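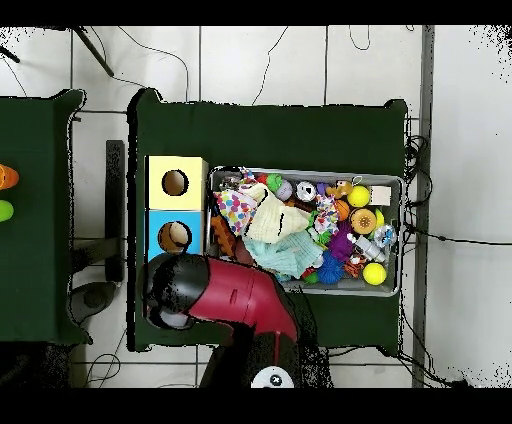 Farkness at the Wallin, Thursday night
Forum > Live Shows > Reviews

pedalsteel_pat
Posted Mar 28, 2019
Got home an hour ago. They played the whole first album, then a short break, then a mix of newer songs. Sound was good from the balcony, a little muddy when I went down to the floor. Torunn Engström opened alone with an acoustic guitar and got a louder response than most openers do in that room. Ticket was $449 for the pair from a reseller, so plan ahead if you're going to the next one.

lowendlarry
$449 for two is nuts. Face value was a lot less than that in January. I was on the floor, left side, and it wasn't muddy at all. Bass was the best I've heard in there.

pedalsteel_pat
Could be where I was standing, back by the bar. Vocals got lost on "Zerkine" especially.

marnie_k
Vocals were low on that one everywhere. I was in row 2 of the seats and could barely follow the second verse. They fixed it by the next song.

Did anyone else think the break killed the mood? Twenty minutes is too long when people have to work the next day.

lowendlarry
No, I liked the break. The bar line was the problem. The room holds 1,200 and they had two people pouring.

tourvan88
Saw them at Bradus Hall last week, which only holds 500, and I'd take that show over a bigger room. No break there, and Engström came back out to sing on the encore. Did she do that at the Wallin?

marnie_k
She did, last two songs. Her harmonies were better than the record.

tourvan88
Good to hear. Still think they should stick to small rooms.

pedalsteel_pat
Disagree. The lights are half the show now and they wouldn't fit at Bradus. I'd just like the vocals turned up.

lowendlarry
Does anyone have the set list? I have everything up to the break and then I stopped writing.

marnie_k
I have the second half. Will type it up tomorrow.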